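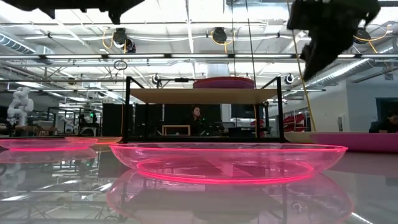
Start with the boring plate, Kevser Bilgin told the others, and don't touch the see-through ones until the boring one works ten times in a row. They did not listen. They started with the clear pink.

So, January, a shared workshop, one long glossy table and two arms hanging over it. The build is called Drostetti, a name Selim Tatlı put on a folder one night and then it was too late to change. The job is small. Pick up a plate. Put it on the shelf. Don't break it, don't drop it, don't shove it off the far side. That's the whole project, and it has eaten most of their evenings since the fall.

Tatlı does the code, Aslı Ertürk does anything with a screw in it. The shelf is hers: black metal rack, light wood board on top. First version wobbled every time a finger brushed it, second version she weighted at the bottom and it stayed put.

"People want to see the arms," she says. "I spent longer on the shelf."

The trouble with clear plastic is old news to anybody who has tried it. Light goes through. Light bounces. The depth reading comes back full of holes, and where the holes stop you get a second plate, upside down, under the table, which the software was very happy to go and fetch. One evening the left arm pressed its fingertips into the tabletop for a full minute before Ertürk hit the stop. There's a scratch. She'll show you if you ask, and also if you don't.

Tatlı's fix is not elegant. He quit trusting depth near the table and taught the thing to look for rims. A rim is a bright line, usually, and a bright line can be followed. Then the table height goes in by hand, a fixed number, and anything claiming to be lower than that gets thrown out. Two days of work after six weeks of being clever.

He shot 2000 pictures for it on his own, moving plates an inch at a time, radio on. Labeled them at home on the couch. Some of the labels are bad, he admits, mostly the ones from after midnight.

Orange was easy. The solid magenta one was easiest of all, just as Bilgin said it would be, and she has brought it up since. Cream is fine unless something is in front of it. Clear pink is still the worst of the lot, better then it was.

The fingers came next. Flat pads slid right off a sloping side, so Ertürk went narrow and pointed, cut, filed, tried, filed again. Pointed fingers get under a rim. They also poke, and a poked plate on a slick table goes a long way. She glued a strip of soft rubber on the inside faces. Glue failed. Different glue.

And cables! Anything hung from above swings, and what swings gets caught. They tie them up, run a slow test with no plates, tie them up again. Kaan Ekinci wrote a checklist for this and taped it by the door. Item one is "look up." Item two is "look up again, Selim."

Best night so far: 69 plates placed, tea break included, no drops. The next night, same code, same lights as far as anyone could tell, and the right arm missed the first one it went for. Ertürk took the fingers off and found a loose screw. Half a turn. Back to work by nine.

What's left is stacking. One plate on a bare board is a solved problem, more or less, but a plate on a plate needs a let-go so gentle the lower one doesnt shift, and the arms let go like they've been stung. Tatlı wants to slow the opening down. Ertürk wants a springier wrist and has already drawn it on the back of a receipt. They'll probably try his first, it costs nothing.

Bilgin, for the record, has asked for bowls.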